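Session 6: the Matlala two-arm kit, is it worth the bench space?
Handout, Jacobus Steyn

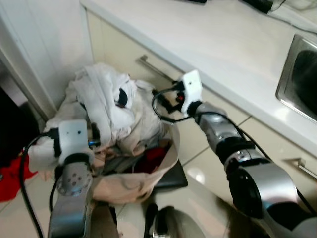
I've been grumbling about the Matlala's manual for weeks, so let me be fair: the kit itself is pretty good! Setup took me 2 evenings (the Iltitham software ate most of that). Cloth is where it earns its keep or doesn't, and I want your opinions, not mine.

Before the lab, please:
Read pages 6 to 8 of the manual
Look up "compliance" if it's still fuzzy
Write down one thing you'd ask the Erport sales people

Lab is in room 226. Cables are my pet peeve with this one, so watch them whenever a wrist turns.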